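Pollham Robotics Club
Minutes of the March meeting

We opened a little after 6:30, once everybody had found a chair and the pretzels had made it down to the far end of the room. It was lovely to see so many of our newer members back, and a warm welcome to the two families who came along for the first time. The February minutes were read and approved with one correction (the spring contest is at Kundotau Hall, not the Kundotau library, sorry to anyone who wrote that down).

Money. We have $2,449 in the account after paying for the new table and the replacement cables. The bake sale did better than we dared hope, and thank you to all who baked, bought, or did both. Agreed to set aside enough for 9 contest T-shirts.

Erno project. The packing team gave their report and we let them run well over their time, as everyone had questions! They are collecting hand-guided examples with the gripper so that Erno can learn to put things in a box, and they now have 31 they are happy to keep. The goal is still roughly double that before the contest.

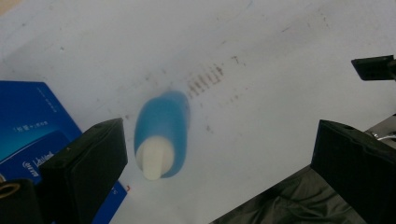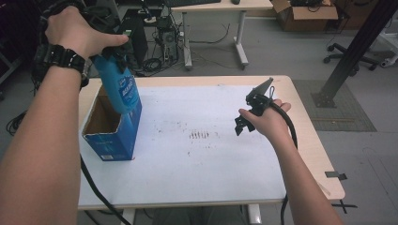

Bottles and the blue box, Erno packing work

Page last changed: March, 8:52 pm

There was a good long talk about whether to keep the paper on the table or go back to the bare wood. The team would like to keep it for now, so that all the examples match, and change it later as a test. Agreed. It was also asked whether younger members could have a turn with the gripper, and the answer was a very happy yes, with an older student sitting beside them.

Rocha kit. The second Rocha kit is still missing its wheel screws. If you took a small bag of parts home by mistake, please drop it back in the gray bin, no questions asked.

Contest trip. Permission slips are due at the next meeting. We still need 2 more drivers with room for a robot in the back.

We finished at 8:15 and stayed to stack chairs. Next meeting is in April, same room, same time, and the snack sign-up sheet is on the door.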